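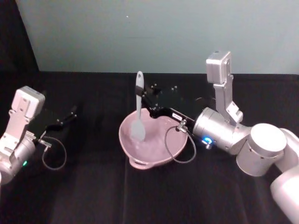

January, visit to Gridau, open day

Writing this up the same evening, before the brochure language gets into my memory. Went with Jana Wegener, who drove. We got there a little before ten and were given badges, coffee and a talk on "kitchen-grade manipulation" that ran long and had no numbers in it until the second to last slide. The number was 94 percent. I asked 94 percent of what and was told "task completion, averaged." Averaged over which tasks was going to be sent to me. I left my address.

The cell they call Giron is two arms at a table with a black cloth on it, one gripper each. The task on show was stirring: right arm has the spatula, left arm is there to steady the bowl. The bowl is pink with a little loop handle on the near side, and I'd like to know how much of the success rate belongs to that bowl on that black cloth. High contrast, plain wall behind, nothing else on the table. Our bench at Cuka has never looked like that for longer than it takes to clear it. I asked if we could put our own steel mixing bowl down instead. Not today, because of the schedule.

What I watched, from behind the rope:

Run 1. Good. Right gripper took the spatula partway up the handle, stirred, put it back. Left held the rim. Slow, but no complaints.

Run 2. Spatula rotated in the fingers during the stir. Flat fingers on a slim handle, so no surprise there. The operator stopped it and re-seated the handle by hand. This was not mentioned in the commentary.

Run 3. Fine again. Left arm hung back with its fingers open much longer than in the first run before it went for the bowl. Jana thinks it was waiting on a pose estimate. I think somebody was waiting with a finger on a key. We did not settle it.

The bowl was empty all three times. Stirring air is a motion. Put batter in there and you have a load on the handle that changes every turn, and the grip from run 2 doesn't survive it. When I said this the demo lead told me they have "done viscous media internally." No video of that on the stand.

Things I did like, to be fair to them. The arms come in from opposite sides and stay out of each other's way over the bowl, and I never saw them get close to touching. The status lights are easy to read from a distance, and we should copy that on Eskola, where I still have to walk round to the back to see what state it's in.

Didn't like: the thin black cable hanging in a loop at each gripper. On the right one the loop comes down by the bowl rim. We lost 2 connectors to exactly this kind of slack last year before we clipped it up. Asked about cable life, got a shrug and then "we haven't seen an issue."

Training data: 51 demonstrations for the stirring task, according to the poster. According to the engineer I caught at lunch it was 880, with the 51 being "the clean ones." Those are very different claims and I'd want it in writing which set the policy was trained on, and what made the others unclean.

Jana is more positive than I am. She says three runs at an open day is no basis for anything, which I agree with — only I'd apply it to the good runs too.

To do:
— Chase the task list behind the 94 percent.
— Ask for one unedited hour, any bowl but the pink one.
— Try our own spatula in flat fingers, with and without tape on the handle. Oatmeal first, then something stiffer.
— Jana to find out if they'd let us bring our own utensils for a half day.

No purchase discussion until the first two come back.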